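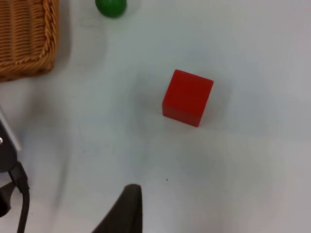

Are 48 demos of a red cube worth anything?

kvam_k
Started by kvam_k, 7 replies

First post is the wrist view from our bench. The task is "put the red cube in the basket". I've been handed a plan from Senum (they're doing the training, we're doing the collecting) that asks for 48 demos per object, and I'm struggling to see what the last 25 teach it that the first lot didn't. Same pale table, same basket, same cube. I've asked twice and got "more coverage" as the answer. Coverage of what?

tredley_bench
Coverage of starting positions, I'd assume. If you put the cube down in the same spot every time you're right, it's a waste of an afternoon. Do they give you a layout sheet?

kvam_k
No sheet. "Vary naturally" is the full instruction. My natural variation is a patch the size of a saucer, I checked.

mohcine_a
Then the plan is fine and the instruction is bad. We had the same thing on Dritia and fixed it with a grid under the tabletop camera feed, 20 cells, cube goes where the list says and at whatever angle the list says. Turned like the one in your picture is good, by the way. People love to square the cube up with the table edge and then the policy falls apart when it's on an angle.

N_Acheampong
Disagree that it's fine. Colour is doing all the work here. One bright red thing on a pale surface, and the only other strong colour is the green ball up near the basket. You could collect ten times as many and you'd have a very expensive red detector. Swap in a beige cube and see what it does.

mohcine_a
Sure, but that's a later test. You don't start with beige.

N_Acheampong
Why not? Everybody says later. I was on Quaye for most of a winter and later never came. The demo video looked great, mind you.

tredley_bench
Question about the ball. Does it ever get moved, or is it always over by the basket? If it never moves, the arm may end up using it as a landmark for the drop. Seen that with a tape dispenser.

kvam_k
Ball is meant to be a distractor. It has moved 3 times since January, and one of those was me bumping the table.

tredley_bench
So it's not a distractor, it's furniture.

ohemaa.n
I'd worry more about the shadows. There's a dark band coming in from the left toward the cube, and a softer patch beside the cube as well. If your lights are fixed, all of that gets baked in. Do some runs with the blind up and some late in the day. And wipe the table or don't, but don't do it halfway through a batch. I can see smudges and a little speck in front of the finger and I would bet money a network can too.

mohcine_a
A network is not going to learn a speck.

ohemaa.n
Ours learned a scratch. Masked it out and success dropped. Believe what you like.

mohcine_a
How many trials was that drop measured on?

ohemaa.n
Not enough - I'll give you that.

kvam_k
OK. I'm going to do up to 25 with the grid list, move the ball between every run, and send those off before doing any more. If Senum still want the rest they can tell me what was missing from the first batch. Not holding my breath.

N_Acheampong
Ask for the beige cube while you're at it.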